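Firdevs Yaman had already moved the tangle of cords twice by the time I sat down, and she was laughing about it. "Every June I clear this desk completely," she told me, "and by September it has grown back!"

She works from the spare room of her apartment in Malgate, writing manuals for a small software outfit called Ekov, and I'd come to ask how a person keeps a desk usable when it's also where everyone in the house charges everything. (I have the same problem. My own desk is basically a power strip with a lamp.)

Her first rule is that chargers live along the back edge and never come forward. "They can be as messy as they like back there. I don't care about the cables. I care about the bit where my elbows go."

Drinks get a rule too: a mug, a coaster, and a bottle with a cap that screws down tight. She lost a keyboard to peppermint tea once and still sounds sore about it. "Volkan says I'm dramatic. Volkan didn't have to type with no letter E for 4 days."

Volkan Bozkurt, her husband, put his head around the door at this point to say it was the letter R.

I asked if she'd ever thought of buying one of those cable boxes. She pulled a face. "I had one. It filled up, and then I had a box *and* cables."

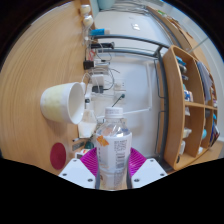
We got on to shelves after that, and she wants another one before winter.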